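Home Care Basics, Evening Course
Handout for Session 5: Washing, Drying and Storing Household Linens
Instructor: Yesenia Varela, Gorkisville Adult Learning Center

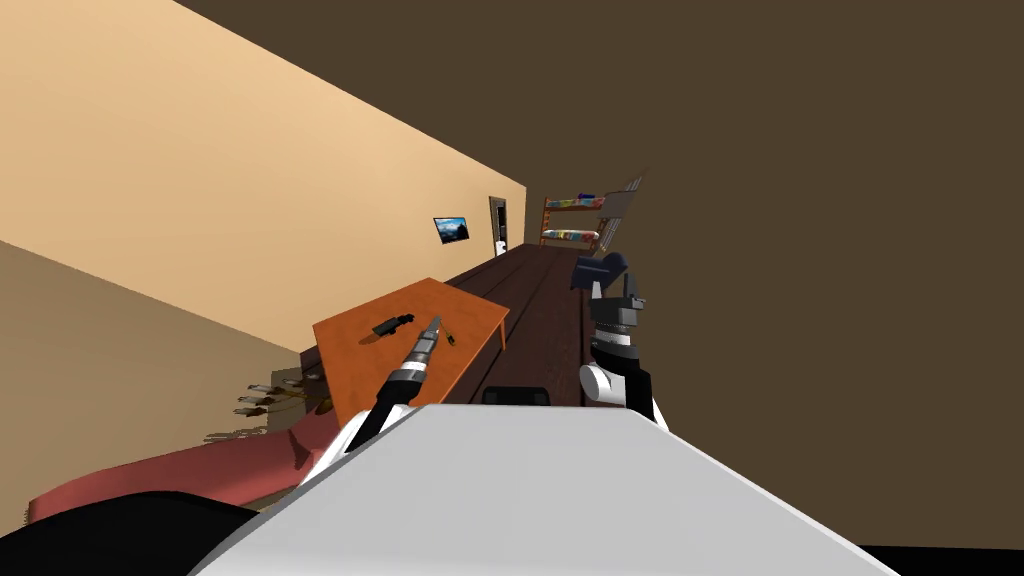 An orange table with a small black object on top, and two robot arms.

Welcome back, everybody! I was so pleased with how many of you stayed behind on Thursday to talk about towels, and I promised I would write up the parts we rushed through, so please forgive me if this runs a little longer than the last handout.

1. Sorting, once more

Most of us grew up sorting by color and stopping there. Color matters, of course, but for linens I would like you to think about weight first. A heavy bath towel tumbling around with a thin pillowcase is hard on the pillowcase, and the two will never dry at the same speed. Keep your towels together, your sheets together, and your kitchen cloths well away from both. Kitchen cloths pick up grease and food, and they deserve a hot wash of their own (check the label, as always).

2. How much detergent?

Less than you think! Evaristo Mendoza, who taught this course before me and whose notes I still lean on shamelessly, used to wash a clean towel in plain warm water in front of the class and let everyone see the suds come up. All of that was old soap sitting in the fabric. If your towels feel stiff or have stopped soaking up water, try cutting your usual amount in half for a few washes before you buy anything new. Skip the fabric softener on towels altogether. It leaves a coating, and a coated towel just pushes the water around your back.

3. Drying

Give every towel a good shake as it comes out of the washer, the kind of shake your grandmother would approve of. It lifts the loops and it saves you time later. If you have a clothesline, use it, and if you like a softer finish, bring the towels in slightly damp and give them a few minutes in the dryer at the end. Sheets should come out of the dryer promptly. Fold them warm and you may never need to iron them, although I know some of you enjoy ironing, and I would never take that away from anyone.

Make sure that whatever you put in the cupboard is completely dry. Feel along the hems and seams, which hold on to damp long after the middle feels ready.

4. Storing

Choose a cool cupboard away from the bathroom if your home allows it. Put clean things at the bottom of the pile and take from the top, so that everything gets its turn. I fold each sheet set and tuck it inside one of its own pillowcases, a habit I picked up when I was sharing a very small apartment in Valdovinos with a very large number of blankets. You can open the cupboard in the dark and pull out a whole bed!

Wool blankets want a little extra thought. Wash or air them before they go away for the summer, and use a container with a lid that closes well. Cedar blocks are pleasant, but the smell fades, so sand them lightly when October comes around and you are switching the bedding over anyway.

For next session

Please bring one towel you are unhappy with and the care label from any blanket or throw (a copy written out by hand is fine). Read the pages on stains in your course booklet, especially the part about tea and coffee. We will start with protein stains, which need cold water, and work our way up to candle wax.

If you missed the folding practice, come 19 minutes early and I will gladly go through the fitted sheet with you, corner by corner, as many times as you like.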